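Home > Our Projects > Reports and Updates

Sutero: progress report to the Zositell fund, second period
Prepared by Caradog Bevan, project coordinator

Dear Ms. Morris,

With this report I inform you about the work done in the Sutero project since our last letter. The main event of the period was the demonstration day in Gronow in March, which was foreseen in our work plan as activity 3. You could not be present yourself, so I try to write it in some detail. The expenses are at the end.

Preparation

In January and February we moved the robot from the workshop to the apartment in Gronow. The move took longer than planned. The door at the street side is narrow and the base had to be taken apart from the upper body, and after this the arms had to be calibrated again. Arwel Lougher did this work and wrote a short procedure for it, so next time we should lose one day and not four.

We decided together with Catrin Harries that the apartment should stay as an apartment. In the first plan we wanted to clear the rooms and put only the test objects. Catrin was against it, and I think now she was right. The control software, which we call Naler, was trained in the workshop with clean tables, and the people who visit us want to know if it works in a room where somebody has put things down. So the table was left with the usual things on it, and the corner with the chair and the monitor also stayed as it was.

The demonstration day

We had 15 visitors. Most of them came from home care services in the region, and others from the housing association and from the technical college. They came in 2 groups, one at ten o'clock in the morning and one after lunch. Each group first heard a short introduction by Catrin and then stood along the wall of the room while the robot worked. Rhun Prothero stayed all the time next to the emergency stop.

The program had the following parts:

- driving from the window side to the table and back, passing the chair
- coming near to objects and stopping at a safe distance
- working at the kitchen appliance on the table
- free questions, with the robot switched off

The driving part went well with both groups. In the morning the robot stopped once without a reason that we could see, and Arwel had to start it again. The log shows a lost connection to the left wrist, and the cable is now replaced. The visitors were patient and some of them asked if this happens often. We said the truth, that it happened also in the week before.

A cork globe on its stand, with the two black gripper fingers in front, and the Philips rice cooker with the lid open:
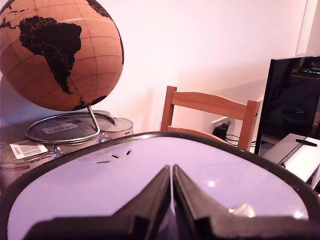
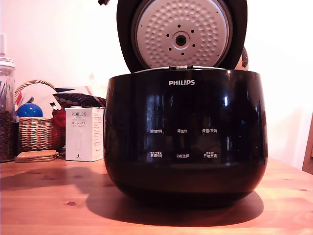 The kitchen part was the most discussed. With the first group, the robot closed the lid at the first try, but pressing the start button needed several tries. With the second group it pressed the button well and then pushed too strongly on the lid, and Rhun stopped the motion. Nothing was damaged. We think that the force limit was set for a heavier appliance which we used in the workshop, and Arwel has made it lower since then.

One lady from a care service made a remark that I want to pass to you. The labels on our panel are in Chinese, and she asked how the robot knows which button is which, and also how the person at home would know it. For the robot the answer is simple: it was shown the position of each button and it does not read. For the person we had no good answer. She told us that many of her clients have appliances with labels they cannot read, sometimes because of the language and more often because of the eyes, and that a robot which can read the label aloud would be more welcome than one which presses the button. This is not in our work plan. We would like to discuss with you if a small part of the next period can be used to look at it.

Other comments from the visitors:

The movement of the arms is slower than they expected, and most people found this good. Two persons said that they would become nervous waiting.

The hands should have a lighter color or some mark on them. Against a dark appliance it is difficult to see for a person standing at the side where the fingers end.

The noise of the base is acceptable during the day. At night it would not be.

Several people asked about the price. We did not give a number and I ask all partners to do the same until the second prototype is ready.

What was not reached

We had promised to show also the task of taking an object from the robot's hand. We did not do it. In the rehearsal the release was too late in many cases, and Catrin did not want that a visitor has to pull. The task is moved to the next period. Also the printed leaflet was not ready in time, and we sent it to the visitors later by mail.

Expenses

The cost of the demonstration day, with transport, insurance, the replaced cable and the lunch, was 3,213 dollars. It is inside the budget line for activity 3. The receipts are in the attached folder, except the one of the transport company, which has promised to send a corrected version because our address was wrong on it.

Next steps

Arwel continues with the force limits and the release of objects. Rhun prepares the safety file for the longer stay in the apartment, where the robot will remain in May and June. Catrin will visit the care service of the lady mentioned before, and will write down which appliances the clients use most. I will send you the revised work plan in April, with the question about the labels as a separate page, so you can accept or refuse it without touching the rest.

If you need the full log of the day or the answers from the visitor forms, please write to me and I send them.

With kind regards,
Caradog Bevan

Contact | Privacy | © Sutero project partners. All rights reserved. | Back to top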